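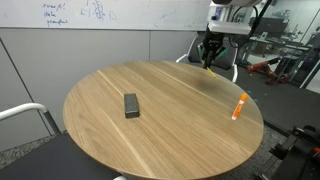
Meeting room furniture and whiteboard consumables: inspection checklist

February
By the facilities desk, Navell building

Item 1. Round table, timber top
Check surface for splinters, raised grain and open joints. Run a gloved hand along the full rim.
Result: Pass.
Comment: Light streaks in the grain are natural colour variation. Do not log as damage. Darker edge around the rim to be re-oiled at next service.

Item 2. Table stability
Apply hand pressure at four points on the rim. Maximum permitted rock is 2 mm.
Result: Pass.
Comment: Asset tag 568 is lifting at one corner. Re-glue.

Item 3. Black block eraser
Check the wiping face for loading and loose fibres.
Result: Monitor.
Comment: Top face is dark grey and slightly speckled. Replace when residue transfers to a clean cloth. Stock code 3410, Metitz catalogue.

Item 4. Marker, orange cap
Check cap is seated and barrel is free of cracks. Confirm low-odour type before use in rooms without an opening window.
Result: Cap on. Type not confirmed.
Comment: Small print on barrel to be checked against the Tanguy safety sheet.

Item 5. Loose items near the rim
Anything narrow enough to roll is to be moved inboard before the room is released.
Result: Action required.
Comment: Marker and thin yellow stick both close to the rim. Refer to room procedure, clause 23.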